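Ticket 204: Front desk stapler will not staple
Status: Open, waiting on requester
Opened by: Ida Baumgart
Assigned to: Bastian Stüber
Location: Standon office, reception

Ida Baumgart, 9:10
Stapler at reception bites but leaves nothing behind. Two dents in the paper, no staple. I have a pile of 100 visitor packets due at noon and am currently folding the corners over, like a medieval clerk.

Bastian Stüber, 9:25
Is it loaded? Sorry, I have to ask, it's on the form.

Ida Baumgart, 9:27
It was loaded. I then loaded it again, with feeling.

Bastian Stüber, 9:40
Please open it all the way and check for a bent staple at the front of the track. Tweezers, not the good scissors — see ticket 7.

Ida Baumgart, 10:05
Nothing bent that I can find. Kazuhiro says the refills he ordered from Oltmanns may be a size too wide. He bought 500 boxes, so I hope he's wrong.

Bastian Stüber, 10:12
So does accounting. Read me the size off the box, and attach a photo of the stapler and the refills together. Meanwhile the Nundia meeting room has a spare. It squeaks.

Ida Baumgart, 10:30
Squeaky one collected. Photo attached.

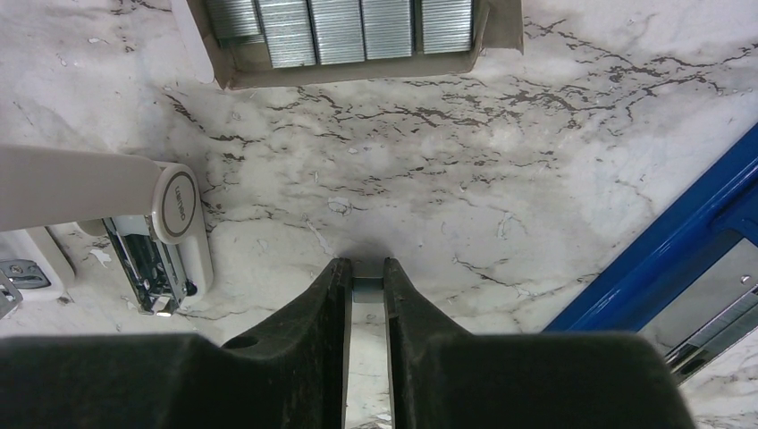 Attachment 1: white stapler, channel exposed, and open box of staples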